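Notes from the Swap Shelf

Thank you, thank you, to everyone who came out for the seed swap in January, and to those of you who couldn't make it but left envelopes in the box by the library door. I had told Imani Obura that I would be pleased with a shoebox full. We ended up with 410 packets, and I spent a very happy evening at my kitchen table sorting them while the soup went cold, and then another evening doing it properly, with my glasses on.

Beans were the great success this year. Hermine Strebel brought her grandmother's brown-speckled pole beans again, the ones that climb clear over the garage if you let them, and they were gone before I had finished putting out the name cards. If you missed them, Hermine says she has held back a jar and will trade for anything except zucchini. (I asked. She means it.)

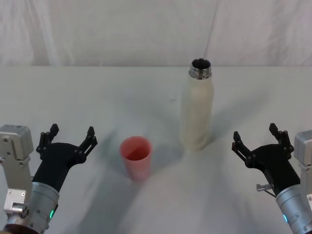
Now, a word on labeling, and I say this with affection. Please write the year on your packets! Lettuce and onion seed go downhill quickly, and a packet that says only "good onions" leaves the next person guessing. Tomatoes will keep for several years in a cool, dry cupboard, so don't throw out an old packet just for being old. Try ten seeds in a damp paper towel, tuck it into a bag somewhere warm, and look again in a week or so. I had tomato seed from a coat pocket come up that way once -- the coat had been through a move and two winters.

Isauro Cuevas asked me to mention his peppers. He has been saving seed from the same long red one since he moved to our street, and he would like to remind everybody that peppers cross with their neighbors very easily. If you grew his alongside a hot one last summer, eat what you like, but don't bring the seed back and call it sweet. We had a bit of excitement over that at the potluck, and I believe Mathis Ferrand has only just forgiven us.
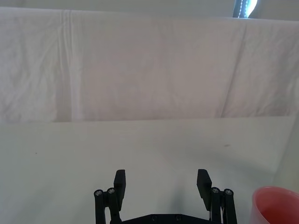 For those starting indoors, it is still early for tomatoes, whatever the garden catalogs would have you believe. I start mine six to eight weeks before our last frost and no sooner, having learned my lesson the year I had leggy plants leaning on every windowsill in the house, including the bathroom. Onions and leeks can go in now. Peppers like a head start and a warm spot, and the top of my old refrigerator has done very nicely for years.

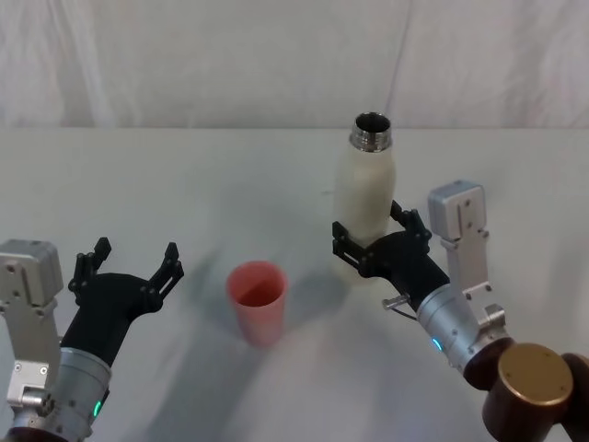

Leftover packets are on the swap shelf, bottom row, in alphabetical order for the time being. Take what you'll plant and leave the rest for someone else. We are short on flowers, especially zinnias and anything tall and blue, so if you have a few to spare, please drop them in the box -- with the year on them, if you'd be so kind.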